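Spending the Robot Money Before There Is a Robot

Ekaette Danladi keeps her equipment budget in a spreadsheet with a tab called "Regrets." It has more rows than the tab called "Purchases," and she says this is the natural order of things.

Danladi plans equipment for Hemero, which cleans the rooms in a string of small hotels and would like a machine to take on some of the bathrooms. When we spoke on 17/10/2020 she had been at the job long enough to have sat through demonstrations from Solik and from Xiong, and to have formed views on the coffee at both.

"Solik had better coffee," she said. "Xiong had a price list. You would be amazed how rare a price list is. Mostly people ask you what your budget is, and then by a wonderful coincidence that's what it costs."

Her budget, for the record, she declined to give me, on the theory that I might publish it and someone might read it.

What she would talk about is the order in which the money goes out. Her first line item has no wheels and no arm. It is a year of simulation work with Nanemo, a small outfit that builds rooms on a computer so that a cleaning robot can be tried out in them. The owner of Hemero, she told me, took this the way you might take the news that your new kitchen would begin with a very nice drawing of a kitchen.

"He asked me what we'd have at the end of it. I said, information. He looked at me like I'd said bees."

Her case rests on an earlier purchase, which lives on the Regrets tab. Hemero once bought 2 floor scrubbers on the strength of a demonstration in a showroom. The showroom was the size of a gymnasium. Hemero's bathrooms are not, and the scrubbers now do a fine job in a parking garage that was never especially dirty. 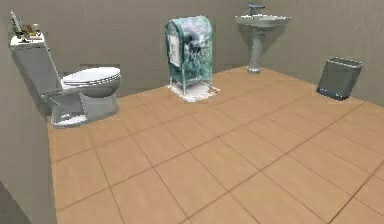

"Everybody budgets for the toilet," Danladi said. "The toilet is easy. It stays where it is. What costs you is the bath mat." A vendor's quote, in her experience, assumes a hard floor and a clear path, and then somebody puts down a shaggy rug, or leaves a wastebasket a little way out from the wall, and a machine that mopped beautifully in the brochure is suddenly on an expedition. She now asks every vendor about rugs before she asks about anything else. She says you can learn a lot from how long they take to answer.

Jong-dae Shin builds the rooms at Nanemo and joined us by phone for the second half of the conversation. He has a flat, patient delivery, as if reading you the terms of a warranty.

"People want the simulated room to be tidy," he said. "I have to talk them out of it. You put bottles on top of the tank. You hang a cloth over something. A tidy room will tell you the robot works, and you could have gotten that from the sales department."

For Hemero he has proposed 200 room layouts in the first phase and 500 by the end of the second. Danladi thinks the second number is there so that the first one looks modest. Shin did not dispute this.

I asked him what a simulation gets wrong.

"Wet things," he said. "Soft things. Anything a guest has done to a towel." He would like buyers to hold back money for trials in real bathrooms, even though none of that money goes to him. "Our floors are very well behaved. I wouldn't sign for a machine because of our floors."

Danladi has taken him at his word. Her plan sets aside three months of trials in a working hotel before any purchase order, plus a line for spare parts and another for training the staff. The training line is the one that gets cut every time she presents the plan, and she has started making it larger so there will be something left afterward.

And the robot itself? It's on the sheet, near the bottom, with a question mark in the cost column. Solik has promised her a firm figure this October. She has already opened a row for it and would not tell me on which tab.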